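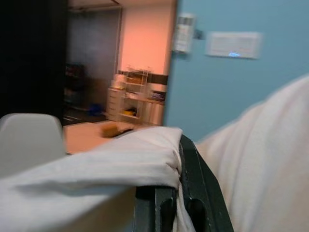 One customer told us by phone that she had stopped folding flat sheets altogether until she switched to this one, and that it still comes out of the dryer with creases if you leave it sitting.

Household > Linens > Sheets > Ondus White Flat Sheet

Ondus White Flat Sheet
Made for Katiyar

The Ondus is a plain white flat sheet for everyday use. It is all cotton, in a middle weight that works year round. There is no trim and no pattern, so it goes with whatever pillowcases you already own. The hem is the same on both ends and either end can go at the top.

Sizes: twin, full, queen. The queen weighs 40 ounces. Sold singly or in packs of 2. Fitted sheets are listed separately under the Prurnano name and come in the same white.

Care
Wash warm with other whites. Skip fabric softener for the first few washes. Tumble dry on low and take the sheet out while it is still slightly damp. Expect a little shrinkage the first time; the sizes are cut to allow for it.

Folding
Find two corners on one short side and bring them together. Run a hand down the edge to the other pair and match those too. Lay the sheet on a bed or table, smooth it out from the middle, then fold in half until it fits your shelf. It will crease along the folds. A warm iron takes the lines out.

Ordering
Orders leave the Wornex warehouse within 7 working days. Unwashed sheets can be returned in the original wrapper. The king size is due back in August.

Comments (3)

Bought the pack for our guest room. Good plain sheets, a bit stiff until the third wash.

Does the twin fit a 77 inch mattress with enough left to tuck in at the foot?

I have a 77 inch one and yes, it tucks in fine. I did wash it first.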